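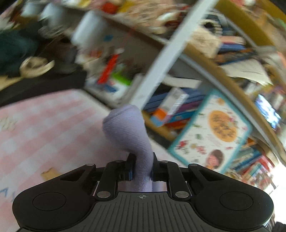
**MATERIALS / KNITWEAR**

Polyxeni Drakos has run the finishing room at the Skotitz mill for 12 years, and most of her working day goes into terry socks. The mill knits for two labels, Gromar and Stergiou, whose specifications differ mainly in loop height.

"Terry is a second yarn held over a longer sinker," she says. "The ground yarn carries the load and the loops carry the air. If the loop is too long it snags. Too short and you have paid for yarn that does nothing."

Toe closing takes up much of the conversation. Skotitz links its toes on the inside, which leaves a flatter seam than overlock stitching but slows the line. A linking operator handles roughly 28 pairs an hour.

Dyeing is done off site, at Skirkberg. Pale shades cause the most returns - lavender and light gray above all - as small differences between lots show up when two socks are paired. Drakos now keeps each lot in its own bin until boarding is finished.

"Dark navy forgives you," she says. "Pastels don't."

Every new construction is put through 3000 rub cycles at the heel before it is approved. A batch in March failed early, and the cause was traced to a worn sinker on one machine. The replacement took six days to arrive.

Asked how customers should wash terry, she is brief. "Inside out, warm water, no softener. Softener coats the loops and they stop absorbing. Then dry them flat if you have the space - most people don't, and a line is fine."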